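The Hesitation Count

In the winter when I worked at Clirnetti, my job was to count hesitations. The arm was learning kitchen work from people, and each time it stopped for longer than a blink I pressed a key. We had 900 recorded lessons. Half came from cooks in Manzano, and half came from us, who could not cook.

My idea was simple. I removed the smoothest lessons and kept those where the teacher had made a mistake and repaired it. My supervisor did not like it. She said that nobody learns the piano from wrong notes. Still, she gave me until January.

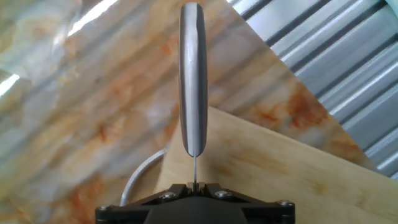 The knife in the fingers of the arm, handle up.

I had trained two versions. Clevar had seen only the clean lessons, and Tundetti had seen the repairs. On the first evening Clevar hesitated 181 times in 100 trials, and I wrote the number in my notebook with a small, shameful happiness. Then I changed the version and sat down again. 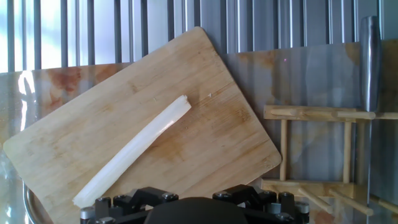 It was late, and the heating had gone off in the building. I kept my finger over the key. Tundetti was slower than I had hoped, but it did not stop so often. By the last trial I had pressed the key 24 times.

I did not call my supervisor. I put on my coat and ran the first trial again, and this time I left the key alone and only watched how it moved. It moved like my aunt, who never measured anything and always went back to correct.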